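Set Safety Checklist with Comments: "Peltura" Short Film, Stage B, Dimenham
November
By Feng-yi Lui, art department
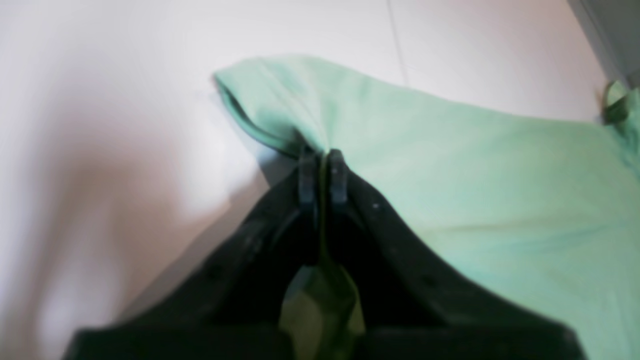
Fabric held at the fold.

Checked on Saturday before crew call, together with Rafferty Tran (grip) and Alfredo Mangubat (electric). Please read the comments also when the item is marked OK.

1. Exits and aisles
Both stage doors open fully: OK
Aisle behind the painted backing kept free: NOT OK
Comment: Flats from the bedroom set were leaning in the aisle. Rafferty moved two of them. The rest must go to the dock before rehearsal.

2. Scenery
Flats braced and weighted: OK
Stair unit, handrail fixed: OK
Platform legs bolted: NOT OK
Comment: One leg at the window side has a clamp and no bolt. Natanael Pacheco says it was like this already in Barasa. I do not accept this as an answer. No actor on the platform until it is bolted.

3. Drapes and soft goods
Flame treatment tags on all drapes: NOT OK
Hems clear of floor lamps: OK
Comment: The long drape in the hall set has no tag, and the paper from the rental house lists only piece 141. I have asked them for the second paper. Until it comes, no candles in the hall, also for the close shots.

4. Electric
Cables taped or under mats at crossings: OK
Stands with sandbags: OK
Dimmer area dry and closed: OK
Comment: Alfredo would like 20 more feet of mat for the path to makeup. I agree with him.

5. Paint and workshop
Solvent cans closed and in the metal cabinet: OK
Used rags in the lidded bin: NOT OK
Comment: The rags were on top of the bin, with the lid under them. I have spoken with the painters and they were polite about it.

6. Fire and first aid
Extinguisher tags in date: OK, except unit 479
First aid kit complete: OK
Comment: Unit 479 is taken away to the office. Gil-soo Noh will bring a replacement from Pomatby. The eye wash is new, please do not use it for cleaning brushes.

To be checked again at 4 p.m.: items 1, 2, 3, 5 and the replacement extinguisher. Gil-soo signs for production, I sign for art department.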